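Hand-held gripper safety notice: frequently asked questions

Segura Workshop Services, Stakden site
Last revised: June

These questions and answers concern the fault found in the hand-held gripper tools used on the Netness handling project. They are intended for operators, supervisors and visiting staff. Anyone who holds a tool from the affected group should read the whole page before using it again.

What is the fault?

The finger pads on some tools can work loose from the arms that carry them. In the reported cases the fixing had backed out of its threaded insert, and the pad turned under load. A pad that has turned no longer meets its partner squarely, and the object being held may slip or be thrown sideways when the grip closes.

How was it discovered?

An operator at Stakden dropped a glass dish in the course of ordinary work. The tool was set aside and examined, and one pad was found to move freely by hand. A check of the remaining tools on site then identified further loose pads.

Was anyone hurt?

One member of staff received a small cut to the hand while clearing up the broken glass. First aid was given on site and no further treatment was needed. The incident has been entered in the accident book.

How many tools are affected?

The site holds 200 tools. Of these, 129 were assembled with the earlier type of fixing and are treated as affected, whether or not any movement has been found. Tools fitted at the Skamska workshop use a different fixing and may remain in service.

How can I tell whether my tool is one of them?

The store keeps a list by serial number. The number is stamped on the underside of the handle. Colour is not a guide, as both groups were made in the same green material. If the number cannot be read, the tool must be handed in.

What should I check before each session?

Open the fingers fully and hold each pad between finger and thumb. Try to turn it, then try to rock it towards and away from the arm. There should be no movement in either direction. Look also at the covering where it meets the block, and report any lifting. Close the fingers slowly with nothing between them and confirm that the two pads meet evenly.

This check applies to every tool, including those outside the affected group.

May I tighten a loose pad myself?

No. Overtightening can pull the insert out of the arm, and the damage is not always visible afterwards. Two of the returned tools had been tightened by their users and both arms have had to be scrapped. Please attach a red label and return the tool to the store.

What does the repair involve?

Both pads are removed and the inserts are tested for grip. The fixings are replaced with a locking type, and the pads are refitted to a set torque. Each tool is then opened and closed 2000 times on the test stand and inspected again. Most repairs are returned within 5 working days – longer if a new arm has to be ordered.

Are there limits on what may be handled in the meantime?

Yes. Until the repairs are complete, glass, ceramics and filled containers must not be lifted with any hand-held gripper, repaired or otherwise. Light plastic items may be used. Work should be carried out over a flat surface, with the item lifted no higher than the task requires. Eye protection must be worn.

Pale or glossy items on a white bench need particular care. Several operators have reported difficulty in judging the edge of the item, and a poorly placed grip puts a twisting load on the pads. A dark mat is available from the store on request.

Will recordings made with a faulty tool be discarded?

Not automatically. Sessions recorded with a tool later found to be loose will be marked for review, and the project office will decide whether they can be kept. Operators will not be asked to repeat work in their own time.

Who is responsible for this notice?

Noman Butt, Equipment Safety Manager, is responsible for the notice and for releasing repaired tools. Questions that are not answered on this page should be passed to him through the store desk, which is staffed from 8.30 am. Reports of a loose pad should be made at once – by telephone if the desk is closed. 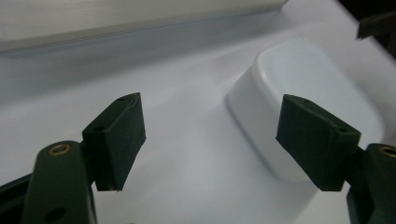
Gripper fingers open beside a white item on a white surface.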